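Notes wk 3, Pan Sauces + Emulsions. Oct 22, 2020. Copied off the board, fix your own spelling.

## Before class

- read the Öztürkmen packet, pages on butter only
- apron, side towel, tasting spoons (bring 2, you will lose one)
- Deming Tang has the key to dry storage

## Fond

Brown bits = fond. Black bits = start over, wipe pan. Chicken thighs skin side down, medium high, leave them alone till they let go on thier own. Pour off fat, keep a spoonful. Shallot in, one minute, then liquid.

Nonstick makes poor fond. Use the steel pans.

## Deglaze and reduce

1. Pan off the flame, add 200 ml dry white wine or stock. Back on.
2. Scrape with wood spoon. Reduce by half, then look again. Spoon should leave a track.
3. Juices from the resting plate go in now. Everybody forgets.
4. Taste BEFORE salt. Stock is already salty and you just reduced it.

## Mounting with butter

Cold butter, small cubes, low heat, swirl. Never boil after. If it splits: splash of cold water, whisk hard, off heat. Works most times. Lemon last, and capers if using.

Hold warm 14 min max on the back of the stove, then it goes greasy.

Hollandaise is the same idea with yolks, we do that in January w/ Maribeth Sarmiento. Thermometer required for that one. 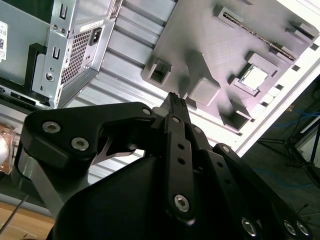 ## Due next time

- one pan sauce at home, write down what you used and what went wrong
- half page on Marnholm style mustard sauce vs. the class one. why does mustard help it hold?
- questions 1 to 4 in the packet, skip 5, theres a misprint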